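4 Getting the Lot Ready

Welcome to the part of the guide we like best! By now you've read the booking and insurance sections (2 and 3), your field box has been signed out, and you're ready to turn a big stretch of dirt into a place where people can play, set up tents, run a market or race go-karts. A bare lot is a wonderful thing to start with. There's no old paint to work around and no curb to trip on, and you get to decide where everything goes.

Everything in this section applies to the Katville dirt lot and to the smaller lot at Pladska. If you're using the grass field at Skenine, skip to Section 6.

What you need from the field box

- Two measuring tapes and the marking wheel
- Ground flags
- String line on the orange reel
- Steel rake and push broom
- Litter tongs, work gloves and a bucket with a lid
- Watering can or hose adapter
- Site sheet and a pencil (pens clog with dust, bring a pencil!)

4.1 Walk the lot

Do the walk before any vehicle, tent or trailer comes on. Two people can cover the whole lot comfortably, and it's a really nice way to start the morning.

1. Stand at the gate post and look straight across to the trees. Pick out one tree that stands up higher than the others. You'll use it as your sighting point for the rest of the section, so write it on the site sheet ("round tree, far left" is plenty).

2. Walk toward your tree at an easy pace. Keep your eyes on the ground 10 feet ahead of you and let them drift from side to side.

3. At the far side, move over a few steps and walk back. Keep going until you've covered the area you booked.

4. Push a ground flag in next to anything that will need attention later. Leave it where it is for now. It's much quicker to do all the flagging first and all the picking up second.

The things you're looking for are small. On tan dirt, a pale scrap or a pebble shows up as nothing more than a light fleck, and from a distance you can't tell one from the other. Flag it anyway. Change direction now and then too, and look back over ground you've already crossed. The light hits it differently and you'll catch things you missed.
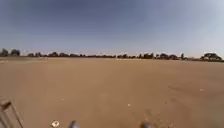 Figure 4-1. Open dirt with a few small pale specks and, on the right, a darker streak of disturbed soil.

Darker streaks deserve a closer look. Scuffed earth and shallow wheel tracks can look very much alike from across the lot, so go over and put a foot on them. If the ground feels firm and level, note the spot and move on. If your heel sinks or you can feel an edge through your shoe, flag both ends of the streak and see 4.3.

NOTE: Soft-looking edges on a streak don't tell you much about how deep it is. Use your foot, or lay the rake handle across it and look for a gap underneath.

4.2 Pick up

1. Put on gloves. Take the bucket and the tongs.

2. Go from flag to flag. Pull each flag as you clear it, so that an empty lot means a finished job. (Very satisfying!)

3. Bottle caps, paper and plastic go in the bucket. Stones bigger than a walnut go to the stone pile behind the gate.

4. Press down any small hole left by a stone or a flag with your heel.

CAUTION: Never pick up glass, wire or anything with a point by hand, even with gloves on. Use the tongs and close the lid.

CAUTION: Empty the bucket before you drive home. A tipped bucket in the middle of the lot means starting 4.1 again, and yes, we speak from experience.

4.3 Smooth the soft spots

You won't need this on every visit. A packed lot looks after itself very well and the less you disturb it, the better it stays.

1. Rake across the streak, never along it. Short strokes, with the teeth barely in the dirt.

2. Pull soil in from the raised edges until the low part is filled slightly higher than the ground next to it.

3. Sprinkle with water. The dirt should darken without puddling.

4. Tread it down in small steps, heel to toe, working from one end to the other.

5. Wait 40 minutes before you let anything heavier than a person onto it.

NOTE: A fresh repair is a different brown from the ground around it. That's fine, and it fades as it dries.

4.4 Lay out your first line

Now for the fun part!

1. Go back to the gate post and find your sighting tree.

2. Hook the string line to the post. Have your partner walk the reel toward the tree while you stay put and call "left" or "right."

3. Peg the far end and pull the string snug. Flick it once to free it from any bumps.

4. Run the marking wheel along the string. Walk steadily and don't look down at the wheel; look at the peg.

5. Measure everything else from this line. The standard layouts in Section 5 all start from it. The large one needs a first line of 102 feet, and the others are shorter.

If it's hazy and the trees melt together, use the clump farther along or ask your partner to stand in for the tree with a flag held up high.

4.5 Dust

Dry dirt gets into everything. Sweep lightly along your lines only, and water the entrance where cars slow down. Keep vehicles at walking speed, and keep anything over 3,000 pounds off the lot unless you have the Räsänen plates down (Section 7).

CAUTION: Stop work if blowing dust hides the tree line. Wait in the shelter or in your car until you can see your sighting tree again.

4.6 Before you open

Fill in the site sheet, hang it on the hook inside the gate and put the tools back in the box. Flags go in point down, please! Questions about this section go to Nusrat Naqvi at the field desk, who also has spare string reels and fresh pencils.

Section 4 last revised Nov 13, 2020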